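Learning to Live With a Diabetic Dog

25 Oct 2021

I've been meaning to write this since August, and every time I sat down to do it the dog needed to go out. Which is how the whole thing started, so I suppose it fits.

Those of you who have been reading for a while know my old girl, the beagle mix with the one ear that never made up its mind. She has always been a steady sort of dog. She ate breakfast, slept on the landing, barked at the mail, ate supper, slept on the couch. You could have set a clock by her. Then, sometime in the middle of the summer, she began asking to go out in the night, once at first and then two and three times, and she'd come in and drink like she'd been walking across a desert. I blamed the heat. It was a hot summer, and we had just been up to the lake at Kultinden for a week, where she swam every day and ate who knows what off the shore, and I told myself she was just thirsty from all the excitement.

She was eating well too. More than well! She was cleaning her dish and then standing there looking at it like I'd made a mistake. I was pleased about that, because she'd always been a bit of a picky eater, and I remember telling my sister on the phone that the lake air had given her an appetite. I cringe a little remembering that now. It wasn't until I put her harness on one morning and had to pull the strap in a good deal tighter that I noticed how much weight she'd lost along her back. She was hungry all the time and getting thinner, and drinking and peeing up a storm. If you look those things up together you get to diabetes in a hurry, and I did look them up, standing in the hall with the leash still in my hand.

We go to the Esik clinic over in Dralitz, a 30 minute drive each way, longer if you get stuck behind a tractor. There is a closer place but they saw us through her bad knee and I'm loyal like that. They weighed her at 26 pounds, took some blood and asked me to catch a urine sample, and if you have never followed a low-slung dog around a parking lot with a soup ladle then you've missed one of life's experiences. A nice couple in a pickup pretended not to watch.

Her blood sugar was over 300, and there was sugar in the urine as well. The vet was kind and unhurried about it. She explained that stress can push the number up in some animals, cats especially, but that with sugar in both places and all the signs I'd described she didn't have much doubt. They ran a few other things to make sure there wasn't an infection or something else hiding underneath (there was a bladder infection, as it happened, and we treated that too). And then she brought out a little vial and a bag of syringes and a tired-looking stuffed dog for me to practice on, and I burst into tears. I'm not generally a crier. I think it was the stuffed dog that did it.

I want to say something to anybody who's in that room right now, or in the car afterward. The needle part is so much smaller than you think it will be. I lay awake the night before her first shot at home going over it again and again, and in the morning I lifted the skin over her shoulder the way they'd shown me and she kept right on chewing. She didn't even turn her head! I had to check the fur with my fingers to be sure it wasn't damp, in case I'd gone out the other side and shot the whole dose into the air. (I have done that since, once, on a morning when I was trying to listen to the radio as well. You don't give another dose when that happens. You just wait for the next one, and you call the clinic if you're worried. I called the clinic.)

The hard part for me has been the clock. She gets her meal and her insulin together, morning and evening, twelve hours apart, and it has to be the same food and the same amount of it. I had been living a fairly loose kind of life up to then. Supper happened when I got hungry. On Saturdays I slept in. Now I have an alarm on my phone that plays a marimba tune, and she knows the tune, and if I'm slow about it she comes and puts her chin on my foot. I've turned down a couple of evening invitations and I've left a very good potluck early, and I'd like to say I didn't mind, but I did mind a bit about the potluck. There was a peach cobbler that hadn't been cut yet.

We started on a low dose and went up slowly. She's on 4 units now, and please don't take that as anything to go by for your own dog, because every one of them is different and the vet has changed ours more than once. She goes in for a day now and then so they can check her sugar every couple of hours and draw it out as a curve. The first curve looked like a child's drawing of a mountain. The second one was better. I've got them both stuck on the refrigerator like report cards.

What scared me most, once I'd gotten over the needles, was the idea of her sugar going too low. They told me what to watch for: wobbling, acting drunk, being very sleepy or strange, shaking, and in a bad case a seizure. They told me to keep corn syrup in the house to rub on her gums while I got on the phone, so I bought a bottle for the kitchen and another for the glove box. We've only had one wobbly spell. It was after she'd thrown up her breakfast in the yard where I didn't see it, and I found her standing in the hallway looking at the baseboard as though it had asked her a question. I rubbed the syrup on her gums, called, and drove in. She was fine by the time we got there and very sticky, and so was the steering wheel. Now I watch her for a while after breakfast before I go off and do anything else.

I've also had to get serious about snacks, and here I have to confess that I was the problem. A crust here, a bit of cheese there. She used to get the end of my toast every single morning. I went down to Cropper, the feed store, and asked what they had, and came home with a bag of something dried and fishy that smells like a pier. The vet looked at the label and said a little piece now and then was all right. Green beans are fine as well, and to my surprise she's crazy about them. I do wonder whether she'd be crazy about gravel at this point.

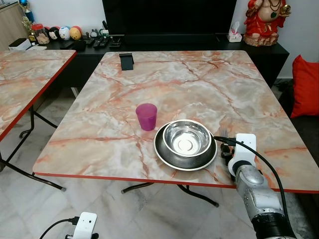 The folding table, with the steel bowl and the purple cup.

The drinking has settled down a lot. I was measuring her water for a few weeks, writing down what I poured in the morning and what was left at night, and although it made me feel like a bookkeeper it was useful to have on paper. I'd never have noticed the change otherwise, it came on so slowly. One night I woke up because the sun was on my face and realized she hadn't asked to go out at all. I lay there feeling like I'd been on vacation.

Her weight is creeping back too. I let the harness strap out a notch last week.

Her eyes are the thing I don't love thinking about. Most diabetic dogs get cataracts sooner or later, even when the sugar is looked after, and she has a bluish look in the left one already. The vet says we'll keep an eye on it (her words, and she apologized for them), and that there is a surgery, and that plenty of dogs get along very well without much sight if you don't move the furniture. I haven't decided what I think about the surgery. It's a lot of money, and she's not young. For now I've stopped leaving my shoes in the middle of the floor, a habit my mother tried to break me of for years without any luck at all.

A few of you have written to ask about cost, so I'll do a separate post on that once I've dug out the receipts. The insulin itself turned out to be less than I'd feared, the strips and the curve days more. If you have a sharps container tip I'd love to hear it, as I'm using an old laundry soap bottle with the lid taped and I'd like to know whether other counties take those. Ours told me yes over the phone and then no at the window.

That's the marimba. She's already at the dish.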